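Strip the Board Before You Price the Machine
Vy Tăng
June 1, 2023

Most of the used workstations sold to small offices in this region are graded by a procedure that takes less than two minutes. The unit is connected to power and a monitor, it reaches the setup screen, the memory total and processor name are copied onto a label, and the unit is wiped down. The grade that follows is mostly a judgment about scratches. I think this procedure is inadequate, and I think the trade should replace it with a full strip of the board for every machine above a modest price.

By a full strip I mean the removal of the graphics card, the drives, all memory modules and the processor. The power supply and the board itself may stay in the chassis. Each part is placed in a fixed position, inspected, recorded and either returned or replaced. With practice the job takes 15 minutes per machine, excluding the time needed for cleaned heat spreaders to dry.

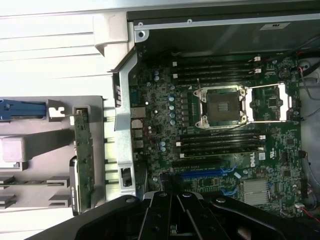
The usual objection is that disassembly introduces risk. It does. An LGA socket carries its contacts as fine springs in the board, and a processor dropped onto them at an angle will bend several at once. Memory latches break when they are forced. A drive handled carelessly can be damaged without any outward sign. Spyros Spahić, who ran the refurbishing bench at Sterkden before the move to Ollon, put this objection to me in writing last August: a machine that works should be left alone, and every hand placed inside it lowers the expected value of the lot.

His position is coherent, but it depends on the machine working, and a short power-on test doesn't establish that. A bent contact can take out a single memory channel. The system will start, and if the modules happen to be in the other channels, the total on the label will be right. The fault appears when the buyer adds memory. At that point the seller has usually closed the file, and the buyer is told that the new modules are incompatible.

The same applies to thermal compound. On machines that have been in service for several years the compound has often dried, and sometimes a previous owner has applied far too much of it. Neither condition prevents a start. Both will show up under sustained load, in August, in a room without air conditioning. The only reliable inspection is to take the heatsink off, and once the heatsink is off there is very little argument for leaving the processor where it is.

I'd also dispute the cost estimate that is normally given. Sastau, where I do contract work, priced the procedure on a lot of 60 machines. The labor was accounted for in full. What the estimate left out at first was the labor already being spent on returns: freight, a second diagnosis, a replacement unit, correspondence. When those hours were set against the bench hours, the difference was small enough that the argument moved to other matters, chiefly floor space. 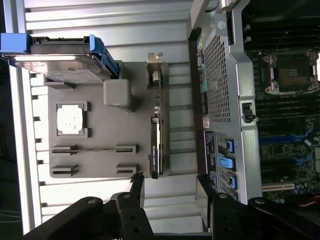

Floor space and layout deserve more attention than they receive. A bench on which parts are set down wherever there is room will produce mixed-up parts, and a processor that goes back into the wrong chassis makes the record worthless. The remedy is a molded tray with a place for each class of part. A square holder for the processor keeps it flat and stops it from sliding against a screw head, and raised clips that form long narrow slots do the same for parts of that shape. The tray should stand directly beside the open chassis, as the gray one does here, so that a part travels a hand's width and is never carried across the room. Drives in their carriers can share the tray for a short time, though I prefer a separate shelf, and a carrier left partly over the edge of a tray should be moved in before anything else is done.

Mac Suibhne, a reseller whose purchasing terms I otherwise recommend, asks for numbered bags in place of trays. Bags are cheaper and they stack. They also have to be opened for every check, and an ordinary polyethylene bag is a poor choice for anything with exposed contacts. If bags must be used, they should be the antistatic type, and memory modules shouldn't be put loose into one bag by the handful.

The order of removal matters less than people claim, with one exception. The processor should come out last and go in first. The socket then spends the shortest time open, and there is nothing nearby to fall into it. A socket that will stay empty for longer than the inspection requires should be covered. The plastic covers are sold in packs of 200 and there is no excuse for running out of them. I have seen a bench try to economize by using tape, which leaves residue exactly where residue can't be tolerated. 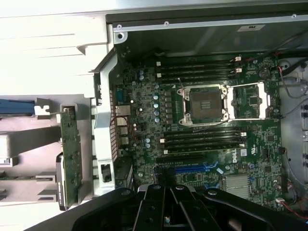
Inspection of the contacts is the part that most benches do badly. Overhead light is not sufficient. The contacts should be viewed under a low, raking light from at least two directions, with the board turned or the lamp moved between passes. An intact field reflects evenly, and a bent contact breaks the pattern. A loupe is adequate. A microscope is better for repair but slow for screening, and I wouldn't require one.

Memory slots need a different check. Dust in a slot that has stood empty for years is pushed to the bottom by the first module inserted. Every slot should be blown out with dry air and then tested with a known good module, including the slots the seller has no intention of filling. I regard this as the most commonly omitted step. A buyer who pays for a board with a given number of slots has paid for all of them, and a label that states only the installed total tells that buyer nothing about the remainder.

There is a limit below which I would not press the case. An ordinary office desktop with a low resale value can't carry the labor, and selling it as started but not inspected is fair if those words appear on the label. My complaint is with the middle of the market, where a workstation is sold at a workstation price with the word "tested" attached and no statement of what the test was. Spahić and I agree on this much, and his own labels at Sterkden did list the steps performed.

What I would ask of sellers is a single sheet per machine: socket contacts viewed, compound renewed, each slot tested, drive hours read, card reseated, and the initials of the technician. Sastau has used such a sheet since the lot described above. It is printed on the back of the packing list, and the column for drive hours is still too narrow.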